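La base de datos que nadie quería apagar

Cuando Kadri Kļaviņa llegó a Plesten, le enseñaron la cafetera, la salida de incendios y una cuenta de administrador compartida por 27 personas. La contraseña estaba en un pósit. El pósit, eso sí, estaba plastificado.

La empresa gestiona pedidos para talleres pequeños y guardaba toda su historia en un servidor llamado Dumer, en honor a un empleado al que ya no recordaba ni su antiguo jefe. Dumer contenía 210 tablas. Una se llamaba «clientes», otra «clientes_buena» y una tercera «clientes_no_tocar», que era, por supuesto, la que usaba facturación.

Copias con fe

Las copias de seguridad se hacían cada noche a las tres. Kļaviņa pidió restaurar una y se hizo un silencio de misa. «Me contestaron que nunca había hecho falta», recuerda. La primera prueba tardó seis horas y devolvió un esquema impecable, sin una sola fila dentro.

El equipo de Bridard, contratado para la migración, propuso replicar los datos en un segundo servidor y cambiar las aplicaciones de una en una. Encontraron más de 400 consultas escritas a mano, varias con comentarios del tipo «arreglar en febrero». No constaba de qué año.

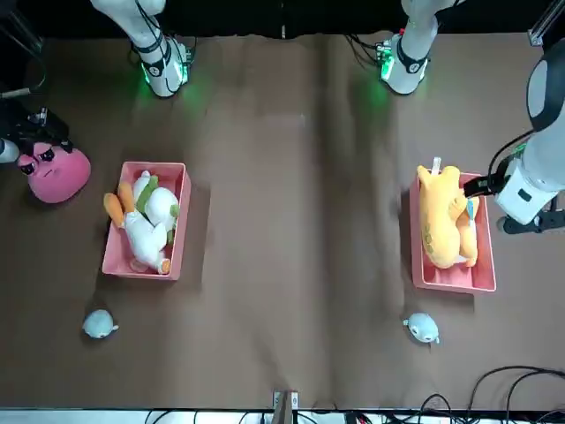 El día del cambio

El corte se hizo de madrugada, con el nuevo servidor en modo de solo lectura durante las primeras comprobaciones. Falló un informe de la filial de Liepiņa, que llevaba años sumando dos veces el mismo almacén. Con los datos corregidos, el almacén menguó y el director de la filial pidió volver al sistema antiguo.

Ahora cada usuario tiene su propia cuenta y los permisos justos. Dumer sigue enchufado, a la espera de que alguien firme su baja. El formulario para pedirla está guardado en Dumer.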